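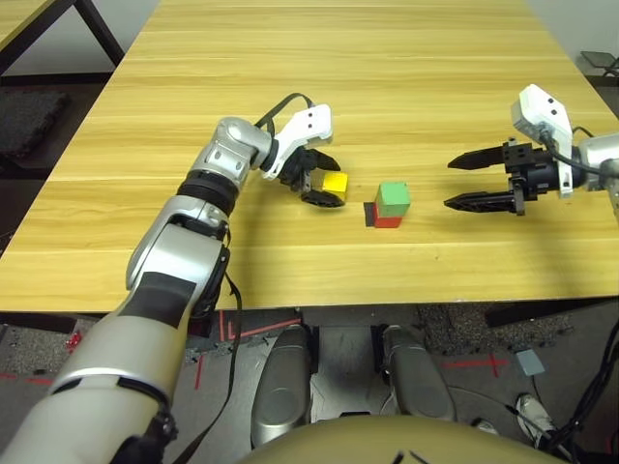

Left arm grabs fine, then the place pose on the stack drifts. Is it my planner or my perception?

posted by stackoverfrown

Hi all, first time posting here so be gentle! I've got a two-arm setup stacking small colored cubes, red on the bottom, green in the middle, yellow on top. The plan is that the left arm picks up yellow and sets it on green, while the right gripper closes on the two cubes already stacked and keeps them steady. Simple, right?

Picking works pretty much every time. Red plus green works too. It's the third cube that's killing me. The left arm lifts yellow, swings over toward the stack, and the target it's heading for is off to one side, always toward the right arm. Sometimes it's close enough that the cube lands anyway and hangs over the edge a bit. Other times it clips the green one on the way down and I get to start over (I have started over a lot).

Stuff that might matter:

We run everything through Trukik for planning. Perception is a color segmentation thing I wrote myself on top of the head camera, it fits a box to each blob and takes the center. Poses get published into the world frame and the planner reads them when it's asked for a plan. Both arms go in one planning group because I wanted the collision checking for free. Plans take long enough that I bumped the timeout up to 3 seconds.

What I've tried so far: redoing the head camera calibration (no change), slowing the left arm way down (no change, just a slower miss), and replacing my grasp offset with the one from the Plerkthorpe examples, which made the picks worse so I put mine back.

The weird part is that if I leave the right arm parked out of the way and only move the left one, the yellow cube goes right where it should. So I figured planner. But a guy at my lab looked at the logs and said the planned end pose and the actual end pose match great, and now I don't know what to think. Has anyone seen this? I've got until the end of March before the table gets used for something else and I'd love to have a tower of three by then!

posted by kongtroller

Your lab guy is right, it's perception. If the planned pose and the reached pose agree, the planner did what you told it, you just told it the wrong place.

I'd bet money on this: you're taking the blob center of green while the right gripper is moving in on it. Black fingers go in front of part of the cube, the visible green gets smaller, and the center of what's left slides over. Park the right arm and the whole cube is visible again, so the problem goes away. Same thing happened to me on our Kong rig and I spent way too long on hand-eye calibration before I looked at the mask.

Easy check. Save the mask for green at the moment you request the plan and look at the pixel count. Mine was over 200 with nothing in the way and fell under 70 with the gripper closing in. At that point the center is junk. One catch is that the error should go away from whatever is covering the cube, so if your right fingers are hiding the right side I'd expect a miss to the left. You say it goes right. So look at the mask before you believe me, maybe your own left hand is the thing doing the hiding when it comes over with yellow.

Fix that worked for me:

Detect red and green while both arms are clear, then store the stack pose and stop updating it. Don't re-detect until you've let go and backed off. If you really need live updates, throw out any detection where the mask is much smaller than the last good one and keep the old pose.

Also, since your camera sees the red cube under the green one, make sure you're using the top face of green for height. A box fit on the whole blob mixes the top and the side together.

posted by mildlykinematic

have you tried a bigger table lol

ok but seriously, split your planning groups. Both arms in one group is a lot of joints to search and that's where your 3 seconds is going. Plan right arm first, hold it there as an obstacle, plan left arm second. I doubt it fixes your offset but everything will feel faster.

posted by trasuvska_refugee

Agree with the mask theory, and I'll add one more thing to check, because I got bitten by it back when we were still on Trasuvska and I've seen it on other stacks since. When your right gripper closes, is the planner attaching the green cube to it? Ours would attach anything the fingers touched. From then on the cube's pose came from the right hand's frame and the camera result was ignored. Any error in the right arm's tool offset went straight into the place target for the left arm, and it'd be the same direction every time, like yours.

You can see it pretty fast. Print the parent frame of the green cube before and after the right gripper closes. If it goes from world to right gripper, there you go. We turned off auto attach for the holding arm and told the collision checker that contact between those fingers and the stack was allowed. 2 lines in the config, after I'd lost most of an afternoon to it.

Worth checking your yellow cube the same way. That one you DO want attached to the left gripper, with the offset measured after the fingers close. Small cubes shift when you pinch them, and if you keep using the pose from before the grasp you carry that shift all the way to the stack.

posted by stackoverfrown

Oh man, ok, auto attach is on. I never touched it. Printed the parent frame and green does switch over to the right gripper the second it closes. The mask also looks pretty chewed up once the left arm comes over, so I think I've got both problems, yay me. Going to freeze the stack pose first and then mess with the attach setting, one at a time so I know which did what. Thanks so much, will report back!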